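Tenants' and Neighbours' Craft Swap, minutes of the November catch-up
2020-11-19

Minutes by Lovely Agbayani (me again, I'm afraid you're stuck with my typing until the new roster comes in)

We started a bit late while everyone found their seats, and then went straight into the hall booking. I'd rung the centre that morning and they're happy to keep us in the back room through December, same rate, as long as we stack the chairs when we go. There was some grumbling about the chairs. Motion to carry on with the booking, passed.

Money
We have $759 in the account, up from last time thanks to the bake stall (those lemon slices!). I read out the bills: $362 for the hall, already paid and already out of that figure, and $30 for tea, milk and bikkies, which still has to come off. Someone asked if we could get a cheaper urn going and I said the urn is fine, it's the lid that's the trouble. I'm to ask at Bodoson about a replacement lid before anyone goes buying a whole new one.

Library shelf
The pattern library is a mess and I'll say so in writing. Two of the Flesska quilting books have come back with pages missing, and the big Plurnura knitting folder hasn't come back at all. If it's under your bed, no hard feelings, just pop it in the box by the door. We talked for ages about a sign-out sheet. I was all for an exercise book on a string, others wanted cards in pockets like the old school library, and we went with the exercise book for now because I already own one.

December swap
This took up most of the night and was a lot more fun. Tables go up first thing, swapping starts mid-morning, and we finish with lunch. Everybody brings a plate. The Dela Peña bakery has offered us bread rolls at cost, which is very kind of them, and I've said yes.

We agreed on these rules:
Fabric pieces should be washed and folded, please.
Yarn is fine if it's wound, and part balls are welcome.
No paint, glue or anything else that can leak in a bag.
Leftovers go home with whoever brought them (we are NOT storing them again, my hallway can't take it).

There was a good long chat about how to sort the small stuff. Last year the buttons, stickers and ribbon all ended up in one heap and it was chaos by lunch. This time small things get their own table near the window, with trays, and paper goods at one end. I offered my muffin tins for the buttons and was taken up on it very quickly.
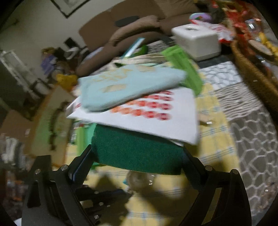
Small goods: a sheet of round dots, orange through to crimson, over something dark green and a bit fuzzy.

Posters
I'll do the poster again unless somebody with nicer handwriting wants it. The colour printing last year was dear, so it's black ink on coloured paper this time. I'd like it up in the laundry and at the bus shelter before the end of the month.

Other business
The scissors need sharpening. The good ones, with the orange tape, are for fabric only, and I've written that on the tape as well.
We still need one more person on the kettle for the swap. See me.

Next meeting is in December, after the swap, same room. I'll bring the exercise book.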